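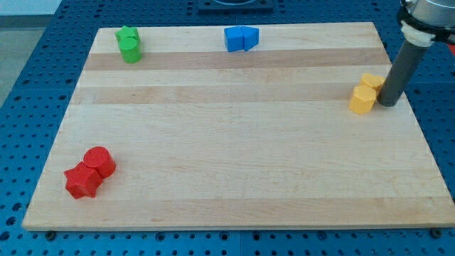 Section 4 covers obituaries: how to file one in the Sostberg newsroom system, how to update one, and how to avoid publishing one for a person who is having lunch. Every prepared obituary lives in a folder called the Shelf, and every entry on the Shelf has two parts, the Life (written in advance) and the Notice (written on the day). Think of them as the colored blocks, two to a color and sitting close together: a Life goes with its own Notice and with no other. The system will let you attach the Life of a film composer to the Notice of a retired goalkeeper. It will not say a word about it.

4.1 Creating an entry

1. Open the Shelf and choose New Life.
2. Type the subject's name as it appeared in our pages, then any stage names in the Also Known As box.
3. Enter the date of birth. Leave Age blank. Age fills itself in when the Notice is attached, and it does the arithmetic better than the night desk.
4. Paste the text. The first paragraph must not mention death in any form.
5. Set Status to Held. The default is Ready, for reasons the supplier has promised to look into.
6. Save, and write down the Shelf number.

Note: A Life longer than 2357 words will save but will not open again. Split it in two, or be merciful and cut it.

4.2 Attaching the Notice

1. Get confirmation from two sources. A family member, a hospital bulletin or an agent will do. A fan account with a candle for a profile picture counts as zero sources.
2. Open the Life by its Shelf number. Do not search by surname, particularly if the surname is Kumar or Smith.
3. Choose Add Notice and fill in the place, date and cause. If the cause has not been given, leave the field empty. Empty prints as nothing. "Unknown" prints as "Unknown," in bold.
4. Have a second editor enter their initials. Yours will be accepted twice. Please don't.
5. Change Status to Ready, then choose Publish.

Caution: Publish sends the phone alert at the same moment as the story. You have 20 seconds to press Recall. After that the correction goes to Delyth Gwilliam, and so do you.

4.3 Tributes

Tributes go in the box below the Notice, up to 35 per entry. Use the speaker's own words and link to the original post. Messages saying only "RIP legend" may be left where they are.

Note: Tributes sort by time received. To put a co-star above a cabinet minister, drag the co-star up - then save, or the minister floats back to the top.

4.4 Yearly check

Each February, Harvey Lavoie sends round a list of Lives not opened in twelve months. Check marriages, awards and spellings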